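Meet the Arms That Can Tidy a Kitchen Drawer

Have you ever wished something else would put your snacks away? Me too! So today I'm looking at the Restel, a robot arm kit made by a company called Tulitz. One arm costs $1,599, so you'd need to save your allowance for a very long time (I did the math on mine and had to lie down).

A robot arm is a bit like yours. It has joints that bend like your shoulder, elbow and wrist. At the end, where your hand would be, it has a gripper — two stiff fingers that open and close. Try picking up a pencil with just your thumb and one finger. You're a gripper now!
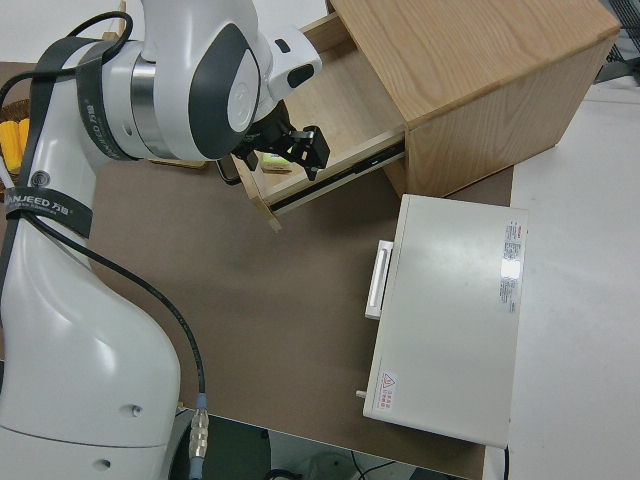

Reaching into the drawer with two black fingers.

Drawers are tricky for a robot. You can feel around in one without looking, but an arm has to know where the sides are, or bonk! The Restel gets its lessons from people. A person guides it through a job, it saves all the moves, and then they do it again. Tulitz says one new job can take 1,000 tries. I learned to tie my shoes in fewer than that, but not by much.

You can use one arm or two. With two, the kit gets a lot more fun, and you can set up a whole pretend kitchen for practice. Corn in a basket, mugs on a stand, plates in a rack, a toaster oven... I'd like to play with it myself.

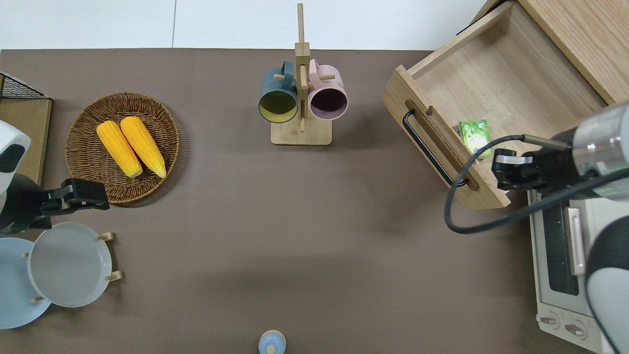

Two arms at the practice kitchen, with a little green packet in the drawer.

Would I want one at home? Maybe when I have a bigger table! The box comes with 3 starter lessons and a 76-page guide, and the guide is mostly for grown-ups. Some of the words in it are really long. If you get to try one at a science club, keep your own fingers out of the way while it moves, and ask a grown-up to show you the stop button first.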